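Festdale Clinic -- Supply and Equipment Group
Minutes of the May meeting, typed up by me (Clodagh Ní Chonaill) from my own scribbles, so shout if I got you wrong!

Present: Edmund Tokarz (chair), Jonas Kofler, Eglė Jankauskaitė, me. Cathal Ó Dálaigh joined by phone. We started at 8:15 and the April minutes went through with no changes.

1. Linen carts 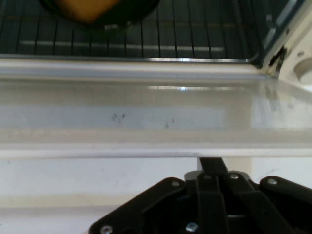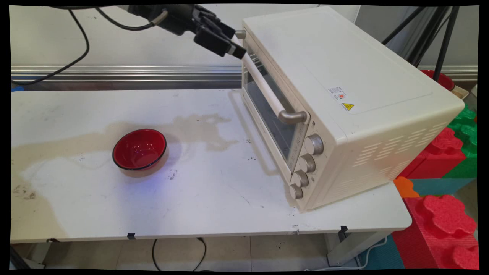
Cathal said the new carts are fine on the flat but drag to the left on the ramp by Radiology, and he'd like the supplier to look at the casters before we order any more. Edmund asked if it could be the way they're loaded (heavy stuff all on one side). Cathal didn't think so, he'd tried one with nothing in it. I'm calling Wasier and asking for a visit.

2. Bedside cabinets

We have two quotes for the east wing. Fulon came in at $675 a cabinet and Carroll at $567. Jonas likes the Fulon one a lot -- the drawer comes out from either side, so you don't have to turn the whole thing around when a bed gets moved. Eglė said that's nice, but her nurses mostly complain about locks, and the Carroll lock is the one they already have keys for. We went back and forth on this for a good while and I'll admit I changed my mind in the middle. No vote. Jonas is getting one of each on loan for the ward to try, and we'll pick it up again next time.

3. Exam gloves

The count in the main store was 1,848 boxes, which surprised everybody, me included. Most are size small. Eglė will ask the other floors if they can use them, and I've stopped the standing order for smalls until she hears back. Mediums and larges stay as they are.

4. IV poles

Still waiting on replacement clamps. Edmund wants the poles with bad clamps tagged and moved to the basement cage so they quit wandering back upstairs. Jonas will do that this week.

5. Anything else

Eglė asked for a label on the wheelchair bay, because people keep parking commodes in it. Agreed, I'll print one.

We finished at 9:20. Next meeting is in the same room, and please send me agenda items early this time!

Comments

Cathal Ó Dálaigh
Item 1, it's the ramp by the pharmacy too, I forgot to mention that on the phone.

Jonas Kofler
Carroll can lend us a cabinet right away. Fulon wants a form signed first -- Edmund, it's in your mailbox.

Edmund Tokarz
Signed and sent back.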